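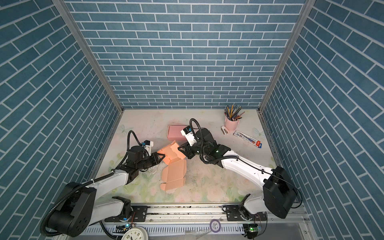
Chapter 5
What a Box Really Costs

Most of us who have run a small shop, or hoped to, can tell you what we paid for the goods on the shelf. Ask what we paid for the box they went out in and you will often get a shrug, or a guess that leaves out half the bill. I gave that shrug myself for longer than I care to admit, and I kept pretty careful books otherwise!

So we are going to spend this chapter on packaging. In Chapter 4 you learned to sort costs into those that follow each sale and those that come due whether you sell anything or not. Packaging looks at first as if it belongs wholly to the first kind: one order, one box. Part of it does. But boxes are bought in bundles, they take up room, they need tape and labels and a bit of padding, and somebody has to stand there and put them together, and each of these behaves in its own way when business picks up or slows down.

Let us go back to Mertens, the stationery shop we have been following since Chapter 2. In April, Mertens sent out 620 orders by mail. The owner had bought flat boxes from a supplier called Brokar at 40 cents apiece, and wrote down $248 for packaging, and felt rather pleased about it.

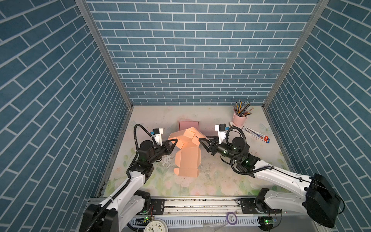 Now, $248 is a perfectly correct number. It is the price of the boxes used, and if all we wanted was the price of the boxes used, we could close the book and go have lunch. But suppose each order also takes 20 cents' worth of tape, tissue and label. That brings in another $124, and the total for materials climbs to $372. Then there is folding and packing time. If an order takes five minutes from flat box to finished parcel, the month's orders take up 3,100 minutes, or a little under 52 hours. Those hours were paid for, but in the April books they sat under "shop wages," where they made the counter sales look less profitable than they were and the mail orders look like a bargain.

You may remember from the Idov bakery problem that a cost put in the wrong drawer doesn't change the total at the bottom of the page. The shop has the same money in the bank either way. What changes is the story the owner tells herself about which part of the business deserves more of her attention, and she may go on to spend quite a lot on the strength of that story.
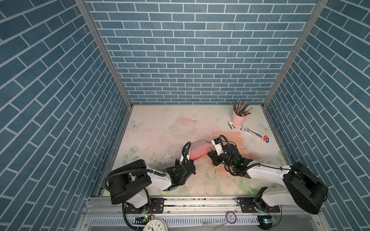 One reader of our last edition wrote in to say that this was all very well for a big firm, but that in her own shop the packing got done in the slow part of the afternoon, when the clerk would have been paid anyway, and could we please explain why she should charge those minutes to the mail orders at all?

It is a fair question, and I have turned it over a good many times. If the clerk's hours would be the same with or without the mail orders, then taking one more order adds nothing to wages, and she is right to leave them out when deciding whether to accept it. Once the slow afternoons fill up and she must hire extra help, though, the answer changes. We will work through both cases in Section 5.2, using the Clidex order sheets, so keep a pencil handy.

Before you read on

Pick something you have received in the mail lately. Write down everything the sender had to buy or do to get it packed, and put a mark beside each item that would have cost the same if your order had never come in. Hold on to your list, as you will want it again at the end of the chapter.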